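片づけの現場で働く仲間を募集します(整理サポートスタッフ/未経験の方も歓迎)

押し入れを開けるたびに、少しだけ気が重くなる。そんな経験は、どなたにもあるのではないでしょうか。私も若いころ、引っ越しのたびに同じ段ボールを開けないまま運び、三度目の引っ越しでようやく中を見たら、使い終わった手帳と、片方だけの手袋が出てきました。捨てればよかったのかというと、そう簡単な話でもなく、手帳のほうは今も机の引き出しに入っています。

はじめまして。家財整理と住まいの片づけをお手伝いしているJunley(ジュンリー)の代表、アシフ・ワライチと申します。小さな会社ですが、ありがたいことにご相談が増えてまいりまして、このたび整理サポートスタッフを3名募集することになりました。少し長い募集文になりますが、お茶でも飲みながら読んでいただけたらうれしいです。

私たちの仕事について

ご依頼の多くは、親御さんの家を引き継がれた方、施設への入居を控えた方、お子さんの独立で部屋の使い方を変えたい方からいただきます。お部屋をからにすることだけが目的のご依頼は、実はそれほど多くありません。何を残し、何を誰に渡し、何とお別れするのか。お客様がそれを決めていく時間に、そばでお付き合いするのが私たちの役目です。

ですから、作業はゆっくりです。一日かけて食器棚ひとつ、という日もあります。お客様が湯呑みを手に取って、ご主人が出張先で買ってきた話を始められたら、手を止めて最後までうかがいます。急いでほしいとおっしゃる方には、もちろん急いで動きます。そのあたりの呼吸は先輩と一緒に現場に入るうちに身についてきますので、最初からうまくやろうと気負わなくて大丈夫です。

具体的には、次のようなことをお願いします。

・お客様のお宅での仕分け、梱包、搬出の補助
・残すものの一覧づくりと、収納場所へのラベル貼り
・引き出しや缶の底に残った小物の仕分け
・寄付や買い取りに出す品物の確認と記録
・簡単な清掃
・作業後の報告書の作成(決まった書式があります)

三つめの小物の仕分けは地味に見えて、いちばん気を遣うところです。家具や布団はすぐに行き先が決まるのに、ボタンや鍵、おもちゃの部品といった小さなものは、迷いがいつまでも残ります。当社では、一度は必ず全部を広げてお客様に見ていただくことにしています。こちらの判断で処分することはありません。
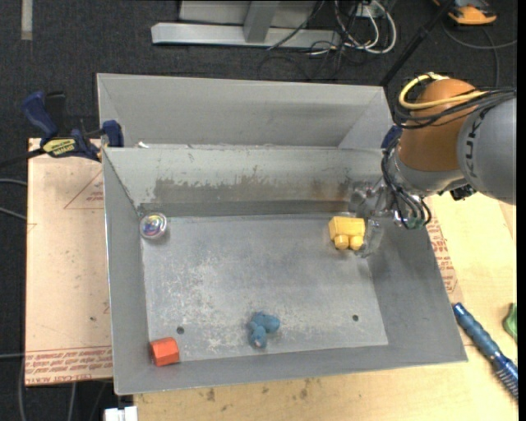 迷ったものは「保留箱」に入れ、日付を書いてお客様にお返しします。数か月後にお電話をして、お気持ちが変わっていればまたうかがいますし、そのままでよければそのままにしておきます。この保留箱のやり方を考えたのは、現場責任者のテオドロ・ラクソンです。新しく入られた方には、まずラクソンの班に入っていただきます。声が大きいので初日は驚かれるかもしれませんが、教え方は丁寧です。

研修について

入社後の40時間は研修期間とし、この間も時給は同額をお支払いします。前半は事務所の隣にある研修室「Awan(アワン)」で、梱包の仕方、腰を痛めない持ち上げ方、個人情報の載った書類の扱い、お客様との話し方などを学びます。後半は先輩に同行して現場に入ります。

ものをため込んでしまうことに長く悩んでおられる方のお宅にうかがうこともあります。こうしたご依頼では、ご家族が早く片づけたいと願っていても、ご本人の承諾なしに手を付けることはしません。毎年8月には、この分野に詳しい相談員の方をお招きして一日がかりの勉強会を開いており、参加は勤務扱いです。昨年の勉強会では、言ってはいけないひと言について皆で話し合い、私自身も思い当たることがいくつもあって、帰り道にずいぶん反省いたしました。

こんな方をお待ちしています

・人の話を聞くのが苦にならない方
・お客様のお宅で見聞きしたことを外で話さない方
・階段の上り下りや立ち仕事に支障のない方

資格や経験は問いません。ご自分の部屋が片づいているかどうかも問いません。面接でこれを心配される方がとても多いのですが、私の机をご覧になれば安心していただけると思います。普通自動車免許をお持ちの方には、ご希望があれば軽トラックの運転もお願いしています。

介護の仕事をされていた方、図書館に勤めていた方、子育てが一段落した方など、今のスタッフの経歴はさまざまです。前の仕事で身につけたことが思いがけないところで役に立つ職場ですので、関係がなさそうなご経験も、どうぞ遠慮なくお聞かせください。

勤務条件

職種:整理サポートスタッフ(パート)
募集人数:3名
勤務地:Skarkow(スカルコウ)地区の事務所、および近隣のお客様宅
勤務時間:9時から16時まで(休憩1時間)
勤務日:週2日から。曜日はご相談のうえ決めます
時給:面接時にご説明し、書面でもお渡しします
交通費:全額支給
支給品:作業着、手袋、マスク、上履き
その他:労災保険あり。雇用保険は勤務時間に応じて加入

お子さんの行事やご家族の通院などでのお休みは、わかった時点で早めに教えていただければ調整します。急な発熱は誰にでもあることですから、朝のお電話一本でかまいません。作業班は少し余裕をもって組んでいます。

正直に申し上げると、夏の二階は暑く、冬の納戸は冷えます。ほこりも出ます。アレルギーのある方は、面接のときに教えてください。現場によっては事務所での記録整理や電話対応に替わっていただくこともできます。

昨年度は196件のお宅にうかがいました。終わったあとにお手紙をくださる方もいて、事務所の壁に貼ってあります(ご了承をいただいたものだけです)。「久しぶりに食卓で食事ができました」という一行を読むたびに、この仕事を続けてきてよかったと思います。

応募方法

履歴書と、簡単なお手紙を一通お送りください。お手紙の内容は、「なかなか手放せないもの」についてです。長さは自由で、三行でもかまいません。文章の上手下手を見るものではなく、面接のときの話のきっかけにさせていただきます。手書きでもパソコンでも結構です。

締め切りは2019年11月28日(当日必着)です。書類を拝見したあと、応募された皆様にお電話かお手紙でご連絡いたします。面接は事務所で、ワライチとラクソンの二人がお話をうかがいます。服装は普段着でお越しください。お送りいただいた書類は、選考のあとご返却します。

応募の前に職場の様子を見てみたいという方のために、事務所の見学も受け付けています。一階がButitz(ブティッツ)という喫茶店で、その脇の階段を上がった二階が事務所です。階段が少し急ですので、足元にお気をつけください。見学をご希望の方は、前日までにお電話をいただけますと、お茶を用意してお待ちしております。

Junley
代表 アシフ・ワライチ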